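Coursework > Materials and Structures > Project reports > Group 4

This site uses cookies to remember your reading preferences. Accept | Settings

Moisture Content and Buckling Load in Slender Softwood Struts

1. Background

The footbridge at Drarkutbridge was built in 1880 with timber struts that were replaced twice in its first decades. Local records blame overloading. Our group looked at a different cause: loss of stiffness as the wood took up water from the river air.

2. Method

We cut 40 struts from one batch of spruce supplied by Negri. Half were kept in a dry cabinet and half in a sealed box above a tray of water until their mass stopped changing. Each strut was loaded in compression on the Fellimik bench frame, pinned at both ends, with the load raised in small steps up to a limit of 1000 N. Side deflection was read from a dial gauge at mid-length. Struts with visible knots were rejected before testing.

3. Results

The dry struts buckled at a mean load of 775 N. The damp group buckled earlier in every matched pair, and the spread within that group was wider. Euler's formula predicted the dry results well when the measured bending stiffness was used, but overestimated them when the handbook value was used.
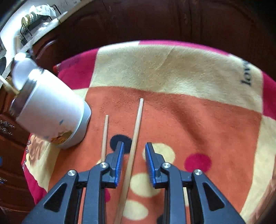 The wider spread in the damp group probably comes from uneven uptake along the length – the ends absorb water faster than the middle. We did not section any struts to check this.

4. Limits of the work

Only one species and one slenderness ratio were tested. Creep was ignored, although a bridge strut carries load for years. A repeat in August, when the lab is more humid, would be useful.

Related reports
Glue Line Strength in Lap Joints
Deflection of the Illetti Roof Truss
Thermal Expansion of Brass Rods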